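The Working Life of a Metal Bin
Storage, part three: wear, drainage and mixed stock
Apr 11, 2021
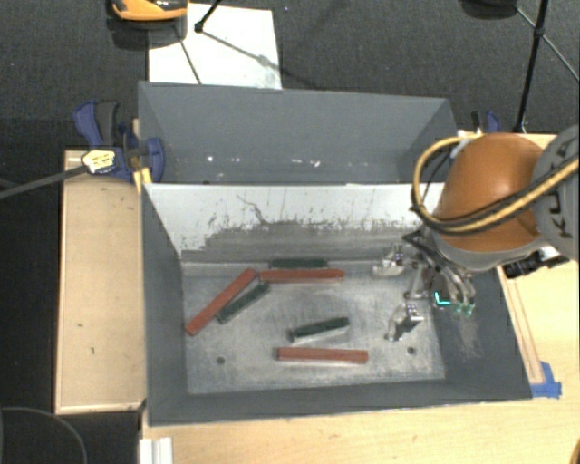

Open metal bins are bought by the row and then forgotten. Jornton, a parts store that reorganised its shelving in February, keeps 80 of them in use, mostly for short bar stock. The bars go in by hand and come out by hand, and the floor of the bin takes most of the punishment.

Wear begins on the floor. Bars dropped on end leave small dents; bars dragged towards the front leave long streaks. Scuffing of this kind is cosmetic and can be left alone. On painted bins the lower edge of each wall deserves more attention. Stock slides until it meets the wall, the coating chips along that line, and bare metal follows. Loose flakes should be brushed out before they stick to the stock.

Colour and length

Red and green bars of different lengths often share a bin. The arrangement works while quantities are low. Dark green is the harder colour to pick out against a shadowed wall, and a short bar lying flat at the back is easily missed at stocktaking. Jornton now tips each mixed bin forward before counting.

Bars left at angles occupy far more floor than bars laid parallel. For small quantities this hardly matters. Once a second layer forms, crossed bars begin to rock and the lower ones mark.

Choosing a bin

Two ranges were compared for this series. The Jemo has upright sides and stacks to a greater height. The Prenitico has sloping sides, so narrow bars roll back to the middle, at the cost of some floor area. Either will take a 20 kg load. Holes in the floor, where fitted, should be kept clear of grit.

Repainting is seldom worth the labour on a bin used daily. A stiff brush and a dry cloth once a month will do.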